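Forum > Home Viewing > Discs and Digital Releases

Topic: Seva and the Lantern Boat, is the disc worth waiting for?

marrowfat_pete
Posted October 19, 2018

The digital version of Seva and the Lantern Boat is out on Arkix already and the disc is listed as "coming soon", same as it has been since July. My two want it now. I'd sooner have the disc, but I've been caught before by "coming soon" meaning never. Does anyone know if there's a firm date, or is it a placeholder page some shop threw up to collect pre-orders?

tinfoil_hattie
Placeholder, I'd bet. Look at the listing again. No running time, no artwork, and the audio line says "TBC". A studio that has a disc ready to press knows what's on it.

Also worth asking what you'd be waiting for. Deltton did the last Seva film on disc and the "over an hour of extras" was the trailer, the other trailer and a sing-along which was a clip from the film with words on it.

GrahamUnderscore
Bit harsh on Deltton. The picture on that one was very good and the sing-along got played to death in our house. Not everyone buys a kids' film for the commentary.

tinfoil_hattie
I didn't say commentary. I said an hour. If the box says an hour I want an hour.

quayside28
I pre-ordered from the Deltton shop in July and my order number was 1,547, so unless they start counting at 1,500 there are a fair few of us waiting. They've not taken the money yet. I emailed and got a reply from a Seidu Odoi in customer service saying the date is "being finalised with our partners" and I'd hear in due course. Polite enough, but it's the same sentence that's on their help page.

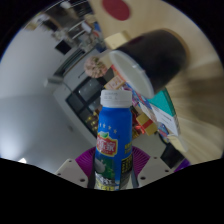

What bothers me more is that the price has gone up twice while there's still no date. If you cancel now and order again later you pay the new one, so they've got you either way.

marrowfat_pete
Thanks, that's useful, if not cheering. Did he say anything about which version? The Arkix one is the dubbed cut and I've read it's 6 minutes shorter than what was in cinemas.

quayside28
Didn't ask. Will do.

old_projector
Where did you read the 6 minutes? I keep seeing that repeated and it always goes back to one review. Different frame rates will change a running time with nothing cut at all. I've watched both and the only thing I noticed missing was part of the harbour song.

tinfoil_hattie
So something is missing, then.

old_projector
Part of a song. I'm not defending it, I'm saying it isn't 6 minutes.

GrahamUnderscore
The review was Emiliano Ponce's, and to be fair to him he says "by my watch". He liked the film, too. I thought he was far too kind to the middle section, where the Alhassan character explains the whole map and then they go and follow the map.

bexley_b
My daughter loves the map bit! We rented it on Arkix last weekend and she's asked for it every night since (rental's run out, she isn't having it). Picture was fine on our telly, dark scenes a bit blocky but I only noticed because my husband kept going on about it. I'd just buy the digital and be done.

tinfoil_hattie
"Buy" is doing a lot of work there. Read the terms. Arkix can take a title down and all you get is credit. I had two go that way.

bexley_b
She's four, she'll be on to something else by Christmas. I can live with it.

quayside28
Update for anyone following. Got an answer on the version: the disc will have "the theatrical presentation", and when I asked if that meant the full harbour song I was told they couldn't comment on specific scenes. I asked about a date again and that part was ignored.

old_projector
"Theatrical presentation" could mean the picture shape for all we know. I'd want it in writing that it's the cinema cut.

marrowfat_pete
Right, I'm going to rent it for half term and leave the pre-order alone until there's a date and a proper spec on the page. If they put the full cut out I'll pay for it then, price rise or not. If anyone sees artwork turn up, please post it in this thread and not the general one, I never look in there.

tinfoil_hattie
Check the back of the box before you believe the front.

GrahamUnderscore
There's a sleeve up on the Deltton page this morning, front only. Still TBC for the audio.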